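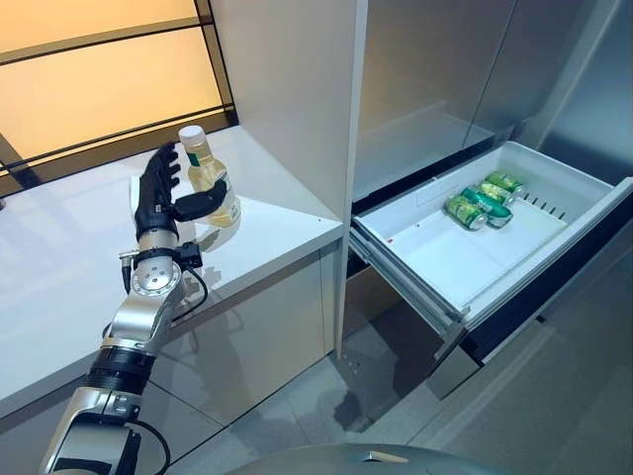

2026年8月25日

上午去Tomadport验房，六楼，建筑面积28坪，两室一厅。二月份看的是同户型的样板间，今天看实际单元，差异记录如下。

入户门扇与门框间隙上宽下窄，关门需稍用力，铰链侧未见磨损，判断为安装时未校正。玄关配电箱标签不全，厨房插座与冰箱插座没有注明是否分开回路。逐个断开测试，结果为同一回路，需改线。已写入整改单第一项。

客厅朝南偏东，开间比图纸标注窄，原因是管道井外包了一层石膏板。敲击有空鼓声，龙骨位置用磁铁找过，间距正常。地面用水平尺检查，靠阳台一侧略低，铺木地板前要先找平，铺瓷砖可由结合层消化。倾向瓷砖。
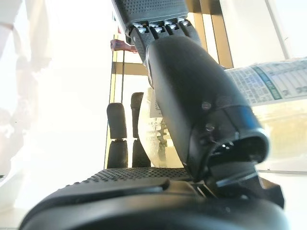
卫生间做了蓄水，地漏排水速度合格，存水弯深度没有量到，篦子用胶封住了，不便拆。楼下那户暂时没人，渗漏情况要等物业拿到钥匙再看。排气扇接入公共烟道，止回阀有，但阀片开启后不能完全复位，用纸条测试时仍有回风。第二项。

窗户是Suominen的双层中空，五金顺滑，密封条转角处有一道接缝没有压实。外侧打胶均匀。关窗后马路噪声仍能听见低频部分，这与玻璃配置有关，换密封条解决不了。卧室若靠马路一侧，床头应换到对面墙。

物业公司是Pedance，管理费按面积计，含电梯和公共照明，不含车位。合同第13条写明，交房后因业主装修造成的防水破坏不在保修范围内，但没有写如何界定破坏的时间。要求补一句：装修前蓄水记录由双方签字留底。对方说要请示，下周回复。

下午回来对比Clestis那一套。那边楼龄较老，楼板厚，隔音好，缺点是水管为镀锌管，整套更换要开槽，费用和工期都要加进去。单看总价Clestis便宜，加上改管和重做厨房排烟，差额基本抵消。通勤方面Tomadport需要换乘一次，Clestis可以直达，但末班车早。

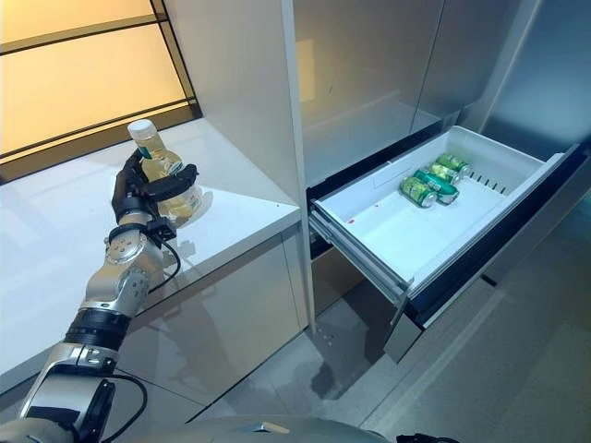 贷款方面，银行评估价低于成交价，首付比例要相应上调。两种还款方式都算过，等额本金前期月供偏高，总利息少；等额本息对现金流压力小。目前收入稳定，倾向前者，但装修款要先留出来，不能两头都顶满。

另记：信箱编号1025，与门牌号不一致，物业说是按开发时的编号排的。收房后要通知银行和电力公司使用门牌地址，免得账单投错。

待办：整改单拍照存档；问清改线由开发商承担还是自费；索取烟道止回阀的型号；量阳台门洞净宽，确认沙发能否吊装进入；Clestis的房东希望月底前给答复，在拿到物业的书面回复之前先不签。

晚上把两套的平面图按同一比例重画了一遍，厨房操作台长度以Tomadport占优，储物空间以Clestis占优。明天再核一次承重墙的位置。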